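3.2 Carton handling at the packing table

Small orders in the study were packed in folded mailer cartons, which close without tape when the lid flap is tucked in at the corners. We looked at 26 packing stations run by Finura and Trakon and logged 327 closed cartons over 2 weeks in October. Packers were asked to work at their usual pace. Each carton was checked for gaps at the corner, for bowed faces and for flaps that had come back out.

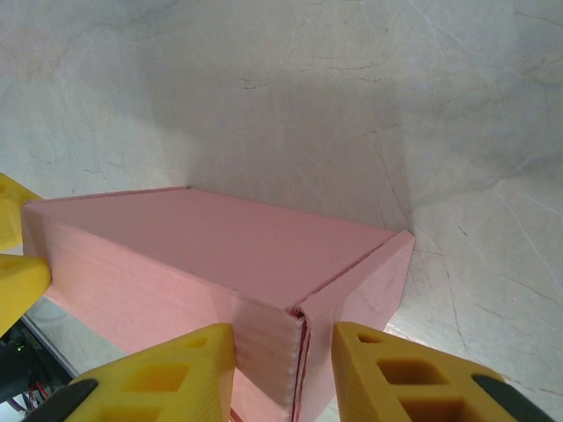

Nelli Laitinen and Maysoun Tarawneh
Packaging Studies Group, Fitzgerald
August 4, 2022

Figure 4. Pink mailer carton on a pale, gray-veined surface. A narrow seam runs down from the corner of the top face, with a small notch at its upper end.

The corner seam was the most useful place to check. A thin gap, as in Figure 4, was scored as normal. A gap wide enough to take the edge of the test card was scored as open, and 40 cartons fell into that group. Most of them had been filled too high, so that the lid pushed up against the flap.

Color had no effect on the scores. Packers did say that scuffs were easier to spot on the colored cartons than on plain brown ones. The Zokwood cartons were scored separately and are covered in Section 3.3.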